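Gripper comparison: flat plates versus soft pads on thin stems

The handling group at Gretton has finished the first half of its end-effector comparison. The test set is artificial flowers, red roses and blue hydrangeas, chosen for their awkward shape: a wide, light head on a long thin stem, with leaves at the height where the fingers want to close. Two finger sets are being compared on the same arm, the Vorkis parallel plates and the Tostik molded pads. Control software is the Giáp stack, unchanged from the last report.

The plates went first. They close on the stem along a narrow slot, and grip force was set once at the start and left there. Most failed picks traced back to leaves. A leaf caught between plate and stem takes up part of the closing distance, the controller reads contact early, and the stem can rotate under the weight of the bloom. 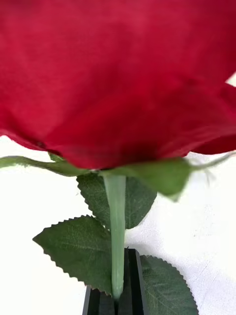
Wrist camera view of a rose held by the stem between the plate fingers.

The wrist camera was more useful for checking a grasp than for planning one. With a rose in the fingers, the bloom takes up so much of the view that little of the table is left to work with. Stem and finger edges stay visible, so we now run the slip check on the lower half of the image only and discard the rest. Processing time per check fell enough to run it twice during each lift. Choice of the next stem has moved entirely to the fixed camera.

Overlap on the table is the harder problem. Hydrangea heads hide the upper stems of their neighbors, and the planner sometimes assigned one stem to two blooms. Grasp points are now limited to the bare part of the stem below the leaves. That lowered the double assignments but puts the grip farther from the head, with more swing on the way to the basket. Wrist speed was reduced to compensate.

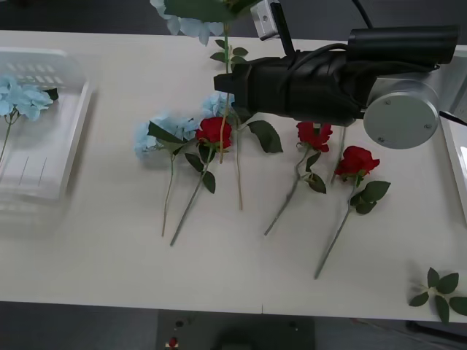
Fixed camera view of the table, with roses and hydrangeas laid out and the basket at left.

The log for the plate fingers holds 2057 attempts, of which roughly 800 used the new grasp point limit. The two groups are kept separate in the results file and should not be pooled. Anyone reusing the earlier data should also note that the fixed camera was recalibrated after run 6, and depth values before that run read slightly high toward the far side of the table.

The Tostik pads go on next, with the same flowers and the same force setting. Results are planned for the May issue.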